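What a month of making beds has taught me

Posted 20 June 2021

So I spend my working days making beds. Badly, on purpose, sometimes! If you've been reading a while you know I moved over to the home tasks group at Rumaro this spring, and everybody at family dinners still thinks I write code. I do write some code. Mostly I help collect examples, and the model learns from the examples, and lately the examples are all bedding.

The target for June is 2,250 good episodes of "straighten the duvet." An episode is one go at the job from start to finish, with the robot's joints and its head camera recorded the whole way through. Shivam Dubey does most of the driving (he wears the gloves, the robot copies his hands) and I sit on the floor with a laptop, marking keepers and shouting "reset!" Then I get up and mess the bed again, which is my real job if you ask my knees.

Messing up a bed is harder than it sounds. My first week I did the same thing every time, a quick yank from the left side, and when Desta Gebru looked through the batch she asked very kindly whether I'd noticed that all my wrinkles were the same wrinkle. I had not. We threw out a whole afternoon. Now I have a list taped to the laptop lid: pull from the foot, bunch the middle, fold one side under, let a corner droop, sit on it and get up again. I roll a die to pick, because left to myself I go right back to yanking.

The other thing I got wrong was tossing the fumbles. Shivam would miss the cloth, go back, get a better pinch and carry on, and I'd mark it bad. Desta wants those! If the model only ever sees a perfect grab, it has no clue what to do after a poor one. So the rule now is that up to 3 misses is fine as long as he recovers without help from me. Anything where I reach in is out.

Corners are where all our time goes.

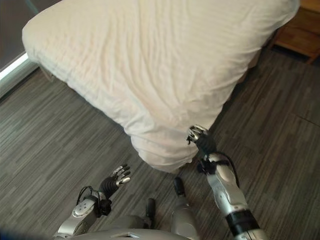

Shivam likes to pinch with one hand and keep the other one open and ready, and he's slow about it, slower than I'd ever be with my own bed. I used to nag him to speed up. Then we tried training on a faster set and the robot kept snatching at the cloth like it was late for a bus, so I've stopped nagging.

We're just past 2,000 now, which feels great, except that the last stretch has to be in different rooms with different covers. I've been asked to bring bedding from home. My mother has already offered the floral set from the guest room, the one with the ruffle, and I haven't worked out how to label a ruffle yet.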